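Target-date funds get sold as the thing you buy when you don't want to think about it anymore. Pick the year you plan to quit working, sign the form, and let somebody else move you from stocks to bonds as the birthdays go by. I've owned one. I have also read the prospectus, and I doubt many people in my old plan at Bikmont did both.

My first complaint is with the word "target." Two funds with the same year on the label can hold very different things. When I compared the Porema and Pacheco funds for the same retirement year, one had far more in stocks than the other, and neither summary page made much of it. A saver of 42 may shrug that off. Somebody with two years left on the job shouldn't.

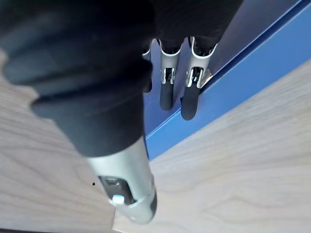

Then there is the question of what the glide path knows about you. It knows a year. It has no idea whether you have a pension, a paid-off house, a spouse who plans to keep working, or a brother-in-law who owes you money. Two people born in the same month get the same mix, and I'm told this is personal. Pacheco's brochure uses "tailored" on nearly every page.

Fees are the part where I get grumpy. The Porema fund is built out of other Porema funds, and you can buy most of those separately for less. On my balance the difference came to 115 dollars a year, which won't ruin anyone. Over a working life, though, it compounds like everything else does, and I did the arithmetic on my own account out to age 67. The answer was 3,967 dollars, and that's with growth assumptions I'd call stingy. What I got for it was rebalancing, a chore that takes me one evening each February.

Defenders say the real benefit is behavior: people in these funds leave them alone when the market drops. Maybe so. I'd like to see how much of that is the fund and how much is people who never log in to begin with. Those same people would probably have sat still in a plain balanced fund too.

I moved my money out last year. If your plan's menu is bad enough, the target-date fund may still be the best thing on it, but check the stock percentage before you sign.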